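Speaker notes, Stokstead robotics club evening
Mitali Majumder

Slide 1. Say hello. Wait for the parents at the back to find chairs. Keep it to 10 minutes, whatever Bastance says about questions.

Slide 2. What we set out to do: get an arm to tidy up after a pretend meal. We had 5 students, one term and a budget of 325 dollars for "supplies," most of which went on toy groceries. Pause for the laugh. If none comes, move on.

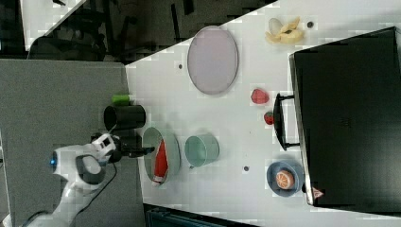
Slide 3. Picking things up was meant to be the easy chapter. The students wrote the grasp list in April and ranked every object by how much trouble they expected from it. Plates went near the top, cups close behind, plastic fruit at the bottom. Fruit then took up 4 club meetings. Point to the two strawberries and explain that a rule written for the big one is no help with the small one. Mention the black mug on its side, a topic on which the upright-mug code has no opinion.

Slide 4. Thank Kanagaratnam for the loan of the room. Play the short clip. Talk over the slow part.

Contact: Stokstead Robotics Club | Back to top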